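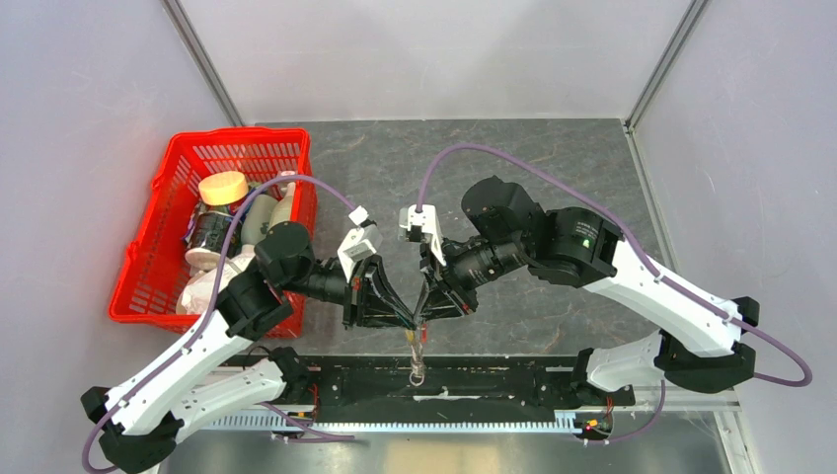

The Great Shelf Clear-Out, and What Came of It

I spent most of the last two weeks of the month going through my mother's recipe box, and I have to tell you about it, partly for the recipes and partly for everything else that was in there. If you came to this newsletter for bread, hang on. Bread is coming.

The box is a tin, green once, with a lid that has never fit in my lifetime. My mother kept it on the shelf above the stove, which explains the lid and also explains the grease. When she moved into the apartment on Clikcombe Road she handed it to me and said, "You're the one who writes things down." I put it on my own shelf above my own stove and didn't open it for years.

Well, I opened it. There were 103 cards inside, and I know that because I scanned every single one and the scanner numbers the files. Maybe half were recipes. The others were a bit of everything: a bus timetable, the words to a song, directions to a house in Moren where I'm pretty sure none of us have ever been, and a list headed "things Zdislava owes me" with one item on it (a cake pan!).

Zdislava Zelenák was my mother's neighbor when I was small, and she could bake anybody on our street into the ground. Her cards are easy to spot because she wrote in purple ink and never gave an oven temperature. "Hot oven." "Not so hot oven." My favorite says "oven as for Ľudovít's rolls," and there is no card anywhere in the box for Ľudovít's rolls. I looked. I looked twice.

So I called her. She's still in the old place and still picks up on the first ring. I asked what temperature she bakes the rolls at and she told me a long story about a wedding, and at the end of it she said, "Medium, I suppose." I tried them at 375 and they came out fine, a little pale underneath. I'd go higher next time.

The rolls themselves are from Ľudovít Hubáček, who ran the Kratochvíl bakery on the corner after the family sold it and never bothered to change the sign. I remember him as a very tall man with flour in his eyebrows. He gave Zdislava the recipe as a favor, she gave it to my mother as a different kind of favor, and now I'm giving it to all of you, so I guess the secret is well and truly out.

A few notes before you try them. The dough is soft. It's softer than you want it to be, and you'll be tempted to throw in another handful of flour – please don't. I did that with my first batch and we ended up slicing them thin for toast. The second batch I left alone in the bowl for two hours while I scanned more cards, and it had pulled itself together nicely by the time I got back.

Caraway seeds go on top, and also inside if you're like me. My husband is not like me, so we do a plain half and a seedy half and mark the tray with a bit of foil.

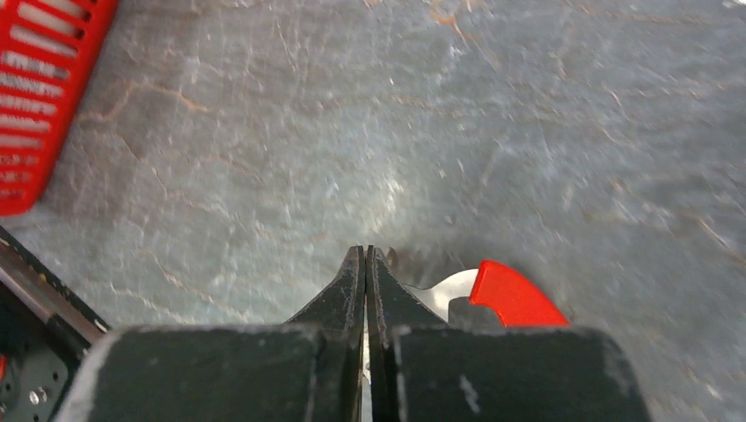
Ľudovít's Rolls, As Best I Can Tell

You'll need four cups of bread flour, a cup and a half of warm milk, a packet of dry yeast, a tablespoon of sugar, a teaspoon and a half of salt, an egg and a good lump of soft butter. The card says "butter like a walnut." I used three tablespoons, and I'd like to meet that walnut.

Stir the yeast and sugar into the milk and leave it until it foams. Put the flour and salt in a big bowl, make a hole in the middle, and pour in the milk and the egg. Mix it with a wooden spoon until it gets too heavy, then work the butter in with your hands. Knead for ten minutes. Cover it, and let it sit somewhere warm until it has doubled.

Cut the dough into 12 pieces and roll each one into a fat little log with pointed ends. They go on a lined tray for another half hour under a dish towel. Brush with milk, sprinkle on the caraway and some coarse salt, and slash each one down the middle. Bake at 375 or a touch over until they're the color you like. Mine took 22 minutes.

Eat them the same day. They do freeze, and I've got a bag in there now, but they lose that crackly bit on top and it's the best part.

What To Do With Your Own Tin

A good number of you wrote back after the last issue to say you've got a box or a drawer just like this one and you're scared to start. I was too! So, what worked for me: I did a small stack every evening with the radio on. I scanned both sides, even when the back looked blank, and I'm so glad I did. My mother wrote all her opinions on the backs. "Too sweet." "Made for Easter, nobody ate it." "Good, but don't tell her."

I kept the cards in the order I found them and only sorted the scans. The stains I left alone. One reader told me she wiped hers down with a damp cloth and lost a whole pie crust, ink and all, and I haven't stopped thinking about it.

If the handwriting beats you, read it out loud. It sounds silly, but I stared at one word for two evenings and then my daughter read it over my shoulder in one go. (It was "lard.")

Odds and Ends

The swap table at the Graltari Hall is coming back in June. Bring copies of your cards and leave the originals at home, please, after what happened to the plum dumplings. There's room for 200 people, and last time we were shoulder to shoulder by the coffee urn, so come early if you want a chair.

This little newsletter now goes out to 2,000 of you, and I still write it at the kitchen table, so if I'm slow to answer your mail, that's why. Keep sending it though. I'm especially after anything with poppy seeds, and I'd love to hear from anyone who knows whose house that is in Moren.

And Zdislava, if somebody is reading this to you: Mom says she'd like the cake pan back.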